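Dellgate Guest House
Bathroom Safety Checklist, Ground Floor and Annex
Inspection date: November 17, 2023
Inspected by: Zuzana Murín
Reviewed by: Libor Hudec
Previous round: October

Marks used: OK, Attention, Fail, N/A. Anything marked Fail is closed to guests until it has been rechecked.

1. Floors and thresholds

Floor clean and free of soap residue: OK
Bath mats have backing intact: Attention
Comment: Mat in the Asari room is curling at one corner. Replace, do not tape. Tape was tried on the old one and it lifted within days.
Threshold strips fixed down: OK
Comment: Annex strip has been screwed down again since the last round. Screws sit flush.
Floor drain cover seated: OK

2. Bathtubs and showers

Tub surface free of chips and cracks: OK
Non-slip strips in tub: Fail (Room 13)
Comment: Two strips missing at the drain end and a third lifting. Scrape off the old adhesive before fitting new ones. Room 13 stays off the booking sheet until this is signed.
Grab bar takes a firm pull in both directions: OK
Comment: Bar in Room 3 has slight play in the cover plate only. The bracket behind it is solid.
Shower door rollers: Attention
Comment: Annex door drags at the halfway point. Clean the bottom track first, then look at the rollers.
Bottles and loose items kept off the tub rim: Attention
Comment: Raised in October as well. Pump bottles belong on the wall shelf or the vanity. Housekeeping to move them at each changeover.
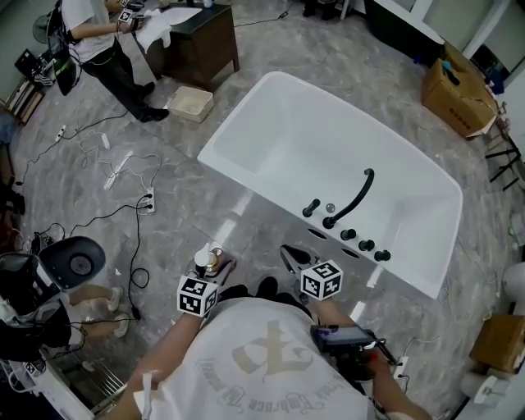 Item 2: pump bottle and bathtub.

3. Hot water

Temperature at tap within house limit: OK
Comment: Let it run for 2 minutes before reading. The first reading in the annex was taken too early and has been crossed out on the log.
Mixer handles marked hot and cold: Attention
Comment: Red dot worn off in the Gestunow room. Spare dots are in the maintenance drawer.
No drips at spout or under basin: OK

4. Electrical

Outlets near basin trip when tested: OK
Hair dryer cord and plug undamaged: Fail (Room 3)
Comment: Cord is split where it enters the handle. Removed and tagged. Do not put it back in the cupboard with the working ones.
Light fitting sealed, no moisture inside: OK
Fan runs and clears steam in 20 minutes: Attention
Comment: Annex fan is slow and noisy. Tóth quoted for a new unit in October. Libor to chase.

5. Doors and emergency access

Lock can be opened from outside with a coin: OK
Comment: Stiff in Room 13. A little graphite should do it.
Pull cord reaches to near floor level: Attention
Comment: Cord in the accessible bathroom had been tied up out of the way, probably for mopping. Untied during the inspection. It must hang free at all times.
Door swings clear of the tub and basin: OK

6. Cleaning supplies

Chemicals locked away: OK
Refill bottles labeled: Attention
Comment: One spray bottle in the annex closet had no label. Contents unknown, so it has been set aside for disposal.

Follow-up

Room 13 strips: Libor, before the next booking
Room 3 hair dryer: replacement ordered
Annex fan: waiting on Tóth
Asari room mat: Zuzana

Recheck of both Fail items to be entered on the back of this sheet with initials.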